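3.2 Recovering gripper motion over a nearly blank table

Everything downstream of the recorder assumes that we know where each gripper was. Section 3.1 dealt with when; where turned out to be the more expensive question. The demonstrator wears two hand-held grippers, each with its own camera, and a further camera at head height looks down at the table. There is no external tracking. We had planned to run off-the-shelf visual odometry on each gripper stream, report it in one sentence, and spend the rest of the section on the planner. The planner now has Section 5 to itself and this section is the longest in the paper.

The difficulty is the table. A white matte work surface is pleasant to look at, easy to segment objects against, and close to useless for tracking. When a gripper comes down toward it, most of the image becomes one shade of white, and the strongest corners left in view belong to the gripper fingers, which move rigidly with the camera for as long as the jaws are held still. A feature tracker given this image concludes with great confidence that the gripper is stationary. In our first pass, the estimated trajectories froze a little before contact, stayed frozen through whatever the hand was doing, and resumed somewhere else in the room. Jamar, our planner, accepted these without complaint and proposed motions to match. We mention this as a comment on the planner's input checks, which have been tightened.

The fix has 3 parts: a mask for the gripper itself, a map of the surface built from its blemishes, and a correction from the head view when the other two run out of material.

Self-mask. For each gripper we keep a library of silhouettes indexed by jaw opening. At run time the opening is estimated first, from the inner edges of the two finger pads, and the matching silhouette is subtracted before any features are extracted. The order matters. Estimating the opening after the mask was our original design, and the reader may work out for themselves what it measured. Two details of the hardware gave trouble. The pads have a rough texture that a corner detector finds irresistible, and they collect dust, so the silhouette is grown by a fixed margin and we accept the loss of table pixels beside it. The metal cylinders behind the pads are glossy, and their highlights slide along the surface as the hand turns. Sliding highlights look exactly like slow motion of something. We mask the cylinders at all openings and do not attempt to be clever about it.

Shadows are handled separately and less well. The gripper's own shadow has a soft boundary and travels with the hand in a way that is neither the motion of the camera nor the motion of the table. Our detector runs on locally normalized intensity, which suppresses most of the boundary. What survives is left to the robust cost in the optimizer, a sentence that appears in one form or another in every paper on this topic.

Surface map. With the gripper removed, what is left over the open table is wear: scuffs, faint stains, dark specks, a thin curved trace of something like pencil. We had been treating these as noise to be filtered out. Viola Pellegrini proposed treating them as the map, on the grounds that they were the only things in view that were both fixed to the table and ours for free. The surface is planar to within our tolerance, so each gripper image is related to the map by a homography, and the map itself is a single rectified texture accumulated over a session. Low-contrast blemishes are poor corners but quite good patches, and direct alignment over the whole visible area does better than matching points one at a time.

The stains have since acquired a certain status. A session recorded at our Vekivville site after a well-meant cleaning of the table could not be registered to the earlier map and had to be mapped again from nothing. The recording checklist now has an entry asking that the table be left alone, which Fulvio Bianchini has translated into the working language of everyone who might own a sponge.

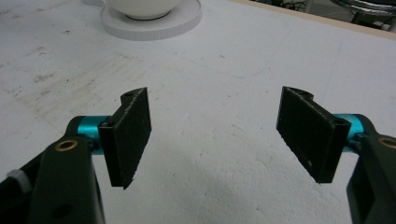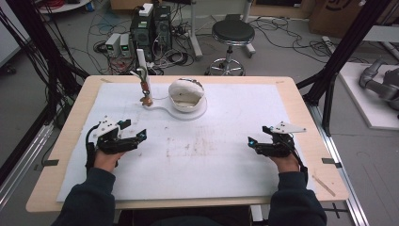 Figure 4. Inputs to the reconciliation step. First: gripper camera, jaws open over the worn surface. Second: head view with both grippers facing each other across the board. The two views are not presented as a synchronized pair.

Head correction. The surface map is local. It says where the gripper is relative to a patch of stains, and some patches of stains look a good deal like others. The head view settles the question, coarsely. It contains the board outline, the black tape tabs along its edges, and the object setup near the far side, and from these we recover the pose of the head camera relative to the board. The white plate mounted on each gripper is then fitted in the same image. Its flat, angular outline is easier to find than the jaws, which are black, thin and often end on. The resulting gripper pose is too rough for control, though it is quite sufficient to choose between two candidate patches.

Masking is needed in this view as well, for the opposite reason. The gripper cameras have too few features and the head camera has far too many, nearly all of them on the floor. Cables, computer towers, stands and the base of a stool supply a wealth of sharp, high-contrast corners lying well below the plane we care about. Left to itself, the optimizer builds an excellent reconstruction of the floor and fits the table in afterward as a courtesy. We restrict features to the board and a narrow band around it. A loose stick lying in that band during one recording was tracked faithfully as part of the workspace, and we took no action, on the principle that a landmark is a landmark until someone picks it up.

Joint estimate. The streams are combined in Jafri, our offline smoother, as a fixed-lag problem over 30 keyframes. The state holds the two gripper poses, the head pose and the two jaw openings. Residuals come from the surface alignment, the head fit, the inertial units and a weak constant-velocity prior. The weights were set by hand by Amirhossein Yazdani. We tried learning them, and the learned weights discovered that the prior was the easiest term to satisfy. His have been left as he wrote them, including one whose value he declines to discuss.

When a residual block drops out, its weight decays over the next 6 keyframes instead of vanishing at once. Abrupt removal produced a small step in the trajectory, and the policy trainer, Voltora, learned the step. It reproduced it on the robot with real commitment, as a brief flinch ahead of each grasp. Adelmo Valentini initially logged this as evidence of caution.

Failure cases. Registration still fails when a pale object covers most of the gripper view at close range. White crockery on a white table is the standard offender: a curved surface with little texture and one rim, whose apparent contour shifts as the camera moves around it. The planar assumption does not hold there, and the alignment cost has a long, flat valley with no opinion about where the gripper is. We detect this from the smallest eigenvalue of the alignment Hessian and hand over to inertial propagation until the table returns. Gaps bridged in this way are flagged in the log. Those that outlast the smoother's window are cut from training and kept in a separate directory, where they have proved useful for testing the detector and for moderating the tone of project meetings.

The head fit has its own weak spot. If the demonstrator's sleeve or wrist covers the plate, the fitter may settle on another pale straight edge nearby, and the rim of the table is always available for the purpose. A gate on the implied arm length rejects most of these fits. Pirjo Heiskanen added the gate after a replay in which the right gripper was attached to the demonstrator by a forearm longer than the table. The replay is still used to check new versions of the visualizer, whose axis limits it exceeds.

Jaw opening is passed through to the policy unchanged apart from a median filter. Contact labels are derived from it in Section 3.3, with less drama.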